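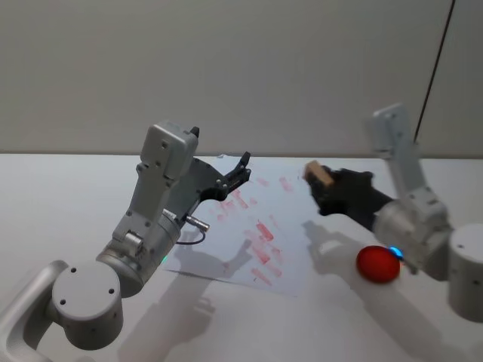

*Two arms, one sheet of paper, white table.*

**Leisure battery flat by morning – is it the fridge or me?**

**mudflap_47:** Evening all. We've got a Diltwood high top (long wheelbase, self-converted over two winters) and I'm losing the will with the electrics. One leisure battery, solar on the roof, split charge off the engine. Through summer it was lovely. Now we're into February and if we stop anywhere for more than a night, the fridge cuts out before breakfast and I'm drinking black coffee in a sulk.

Fridge is a Plarwood compressor one. Lights are all LED. Phones get charged off it, and the diesel heater runs for most of the evening. Do I need a second battery or is something wrong?

**pebbledash:** How old's the battery? And is it lead or lithium? You've missed out the only bit that matters!

**mudflap_47:** Sorry! Lead, came with the van when I bought it. So old. Very old.

**pebbledash:** Well there you go then. Bin it.

**Tansy&Tyres:** Hang on, I wouldn't go buying anything yet. Get a cheap meter on it first thing, before the sun's up, and see what it's reading with everything switched off. We spent a fortune on a new battery and it was a corroded earth behind the driver's seat the whole time. I cried a bit. Also check the heater, ours drinks power every time it fires up, and if the thermostat's set so it keeps cutting in and out it's doing that all night long.

**slowlane:** Solar in February is a garnish. You'll get next to nothing unless you're parked somewhere wide open and it's one of those bright cold days. We had 3 nights at the Khumalo site last month, down in the trees, and the panel may as well have been a tea tray.

I'd go lithium and stop fretting. Best money I've spent on the van, and that includes the bed.

**pebbledash:** Lithium in an unheated van in winter, lovely idea. You can't charge most of them below freezing.

**slowlane:** Mine's under the bed, inside the insulation, and it's got its own heating pad. Never had a problem.

**pebbledash:** And what's running the heating pad?

**slowlane:** The battery, obviously – it's a tiny draw and only comes on when there's charge going in. You've been grumbling about lithium for years and I'm fairly sure you've never owned one.

**pebbledash:** I've never owned a helicopter either.

**Tansy&Tyres:** Right, back to the poor man's fridge...

**mudflap_47:** Ha, thank you. Borrowed a meter and it said 11.9 at seven this morning with everything off. Heater's been on the thermostat setting, so I'll try it on low and steady tonight. Earth looks clean as far as I can see with a torch in my teeth.

**Tansy&Tyres:** 11.9 is pretty much flat for lead. If it's getting properly full in the day and still ending up there, I'm afraid I agree with pebbledash.

**orchard_end:** Do you drive much between stops? We did 211 miles in one go up to Dernutar and only then did ours get anywhere near full. Ten minutes to the shop and back does nothing. If you can get on hook-up for a night, give it a full charge, leave it unplugged with the fridge off and look again next day. If it's dropped a lot on its own, it's had it.

Oh, and turn the fridge down! Ours sits on 2 out of 10 all winter and the milk's fine.

**mudflap_47:** It's on 7. It's been on 7 since July. Oh dear.

**slowlane:** Seven!!

**mudflap_47:** Turned down. Booked a pitch with hook-up too, will report back with numbers.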